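**Cotside folding hand cart**

I've been selling these carts out of the shop for four years now and I still get asked the same thing every week, which is whether it'll carry a bag of potting mix without folding up on you halfway down the drive. Yes! It'll carry three if you lay them flat. I take mine to the markets full of seedlings and bring it home full of somebody else's seedlings, so it gets a decent workout both ways.

The Cotside is a flat-tray cart with a fold-down handle and 4 fat rubber wheels. The tray is powder-coated steel mesh (dark green only, sorry, the grey has been discontinued) and the sides drop on pins, so you can slide a heavy pot off the end and save your back. I like that more than the tipping kind. I had a tipping one before this and all it ever tipped was me.

It suits anyone who has to park a fair way from their own door. Units, townhouses, shared driveways, that sort of place. My sister is in a block where the garages are all in a row across the yard, and she used to do five trips with the groceries before I gave her a Cotside for her birthday. Now she does one, and complains about the stairs.

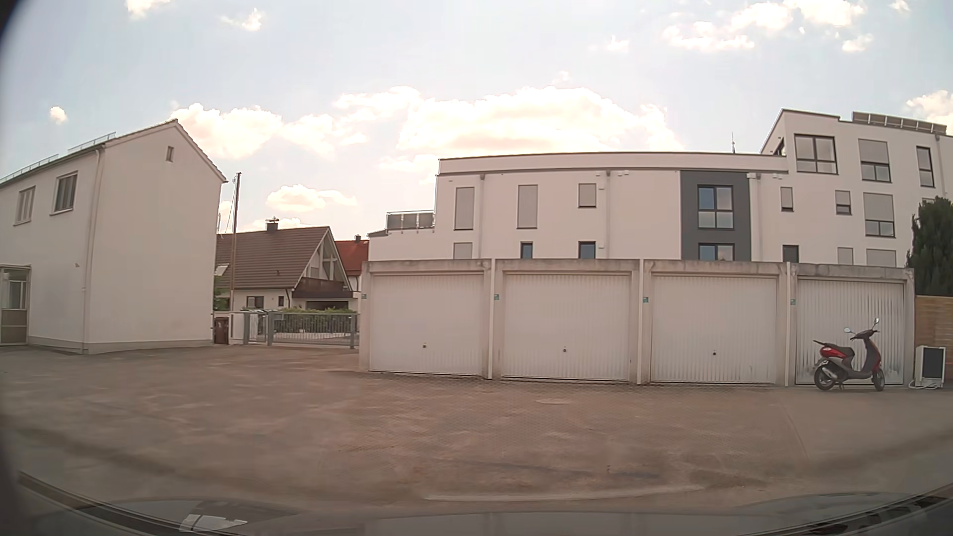

Paora Pryor, who does our repairs, talked me into stocking the wider wheels last March and I'm glad he did. The narrow ones were fine on concrete but they'd find every gap between pavers and stop dead. The wide ones roll straight over. They're a bit heavier to lift into the boot, so if you're only ever going on smooth ground, ask me for the narrow set and I'll swap them before it goes out. No charge for that.

**The particulars**

- Tray: powder-coated steel mesh, dark green
- Wheels: 4, wide or narrow
- Sides: drop-down, 2 pins each
- Folds flat with the handle tucked under
- Colour of handle grip: black
- Comes with one spare pin in a little bag taped under the tray (please look for it before you ring me)

You'll need a spanner to put the axles on. The printed instructions have steps 3 and 2 the wrong way round, so do the washers first, then the wheels. Garba Jibrin wrote in to point that out and he was quite right, and I've been pencilling the fix onto the sheets ever since.

As for looking after it, hose the mud off and give the axles a squirt of oil when they start to squeak. Mine lives outside under the eaves and has a bit of rust at one corner where I dragged it over a kerb. A dab of paint would have sorted that if I'd got to it sooner.

Pick-up from the shop is easiest. I can post one, but it goes as a bulky item, so get a quote from me first. Spare wheels and pins are always on the shelf, and the canvas liner should be back in stock soon (I've got a list going if you want your name on it).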